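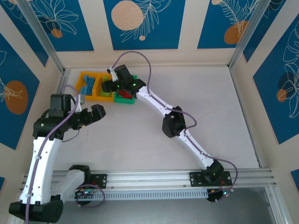
Sorting is not housework, Cotus objected in the margin of last year's handout, and a machine that clears 300 blocks may still fail on one sock. The objection stands. Blocks are rigid, and each tray holds one color.

Unit 21, reading for 2nd July. Define a chore by its end state and by the errors permitted on the way. In the Montecinos exercise a run has 40 picks. A piece left outside its tray is scored as a miss, 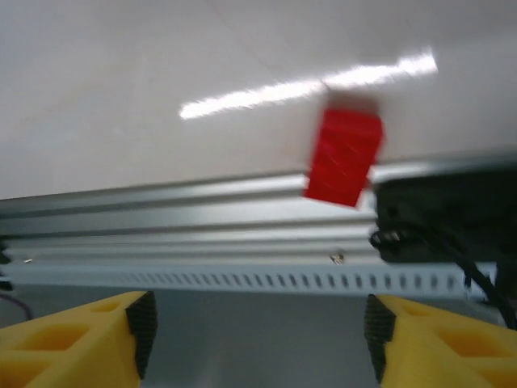
even when every other pick is correct. Dishes and laundry add wet, soft and hidden items, and the same scoring applies.

Problem: restate the rule for a kitchen drawer.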